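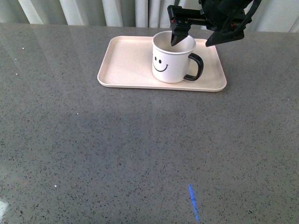

4. Setting the drinks tray

Umcombe holiday flat – kitchen worktop

4.1 Wipe the worktop first. Damp cloth, then a dry one. No scouring pads, no bleach, the polish won't come back.

4.2 Tray goes towards the back of the worktop, long side along the curtain. Leave a gap so the fabric hangs free.

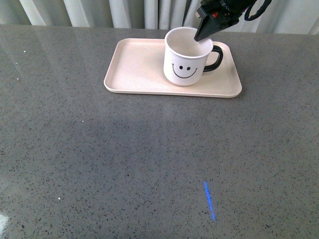

Rim up, obviously. Check the underside for grit before you put it down, and lift to move it, dont drag.

4.3 Mug on the right half. Smiley to the front, handle to the right.

CAUTION: nothing straight off the hob on the tray. It marks. A replacement from Tullance took nearly 8 days last March.

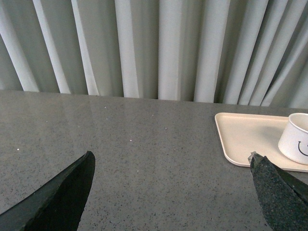

Curtain next. Shake out the folds so they hang straight, and keep the hem off the stone. If it's grubby, tell the office – don't take it down yourself.

NOTE: mug holds 300 ml. Fill it at the sink, not on the tray. Spills get under teh rim and sit there.

4.4 Last look from the front, then on to section 5. 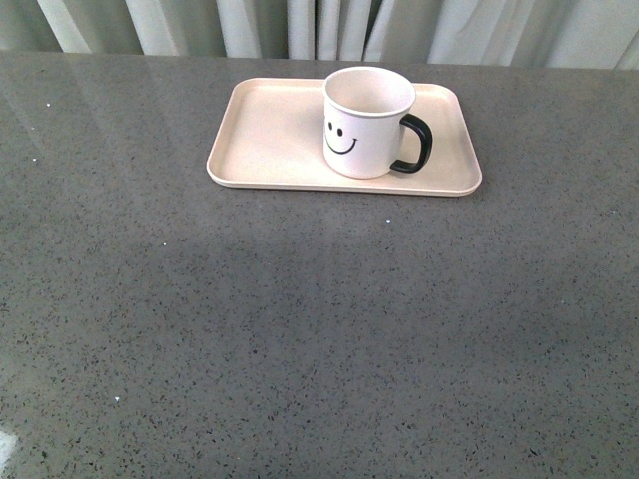 Fig. 4 – Tray and mug in position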